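## 4. Fitting out the two-tier shelf and ledge

Applies to the Pendeo two-tier shelf unit when it stands on the Ultwood ledge. Revised 4/5/26. Complete Section 3 (wall panel and ledge) before starting.

### 4.1 Before you start

You will need:

- the assembled shelf unit
- one power strip with its cord
- a soft cloth
- a tape measure
- the adhesive pads from bag 2

Check that the ledge is level from front to back and from side to side. If it is not, go back to step 3.6 and adjust the brackets. Do not correct a sloping ledge by placing pads under one side of the shelf unit.

**CAUTION:** Unplug the power strip from the wall outlet before you move it, wipe it, or change its position on the ledge.

### 4.2 Placing the shelf unit

1. Wipe the ledge with a dry cloth. Dust under the pads keeps them from sticking.
2. Turn the shelf unit upside down on a folded towel and press one pad onto each of the 4 corners. Hold each pad down firmly for a few seconds.
3. Turn the unit upright and set it toward the back of the ledge, with the open compartment facing you.
4. Measure the free depth in front of the unit. Leave at least 135 mm if a power strip will be used there.
5. Press down on the top tray with both hands to seat the pads.

**NOTE:** The pads can be lifted and reset once. After that, use new ones.

### 4.3 Loading the lower compartment

The lower compartment is meant for the heavier items: mugs, bottles, jars.

1. Put mugs in first, at the left, with the handle turned so that it can be reached without moving anything else.
2. Stand bottles next to the mugs. Caps must be fully closed. Leave a finger's width between the tallest cap and the underside of the top tray.
3. Do not lay bottles on their sides. The compartment has no front lip and a round bottle can roll off.
4. Push nothing hard against the back panel. It is held in a groove and is not a load-bearing part.

### 4.4 Loading the top tray

The raised rim keeps small items from sliding off. It is not a handle. Lift the unit by the lower compartment floor only.

1. Stand pouches and zippered bags at one side of the tray. Close the zipper first.
2. Lay toothbrushes and other narrow items flat. Let brushes dry completely before putting them away.
3. Place packaged toiletries behind the items you use every day.
4. Keep the total load on the top tray under 400 g. If the tray bows, remove items until it is flat again.

**CAUTION:** Do not keep open liquids on the top tray when a power strip is in use on the ledge.

### 4.5 Positioning the power strip

1. Lay the strip on the ledge in front of the shelf unit, sockets facing up. It may lie parallel to the ledge or at an angle, as long as no part of it hangs over the front.
2. Route the cord to the nearer side. Do not run it under the shelf unit or between the unit and the wall.
3. Check that every bottle in the lower compartment can be taken out without passing wet hands over the sockets. If it cannot, move the strip farther to one side.
4. Plug the strip into the wall outlet last.

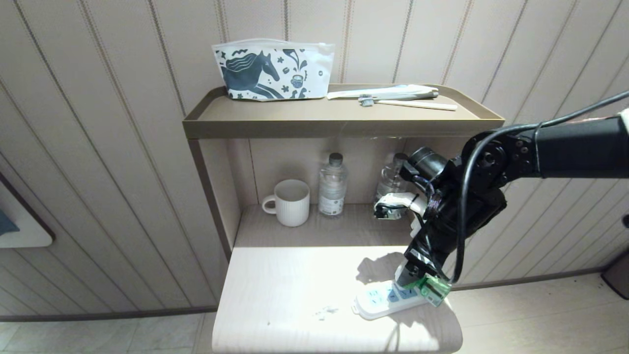

*Photo: Lai / Hikunent*

The two-tier unit with a ribbed mug and two capped bottles on the lower level, and a pouch, a toothbrush and a packaged toiletry on the top tray. The strip lies diagonally near the front of the ledge.

### 4.6 Care

- Unplug the strip and wipe the ledge once a week. Smudges show most on the light surface near the strip.
- Use a dry or slightly damp cloth. Do not use scouring powder on the shelf unit, the ledge or the striped wall panel.
- Dry the ledge fully before plugging the strip back in.
- Check the pads every August, or whenever the unit has been moved. Replace any pad that has lifted at a corner.

If the unit rocks after the pads have been replaced, repeat the level check in 4.1. Spare pads are listed in Section 7 under the same bag number.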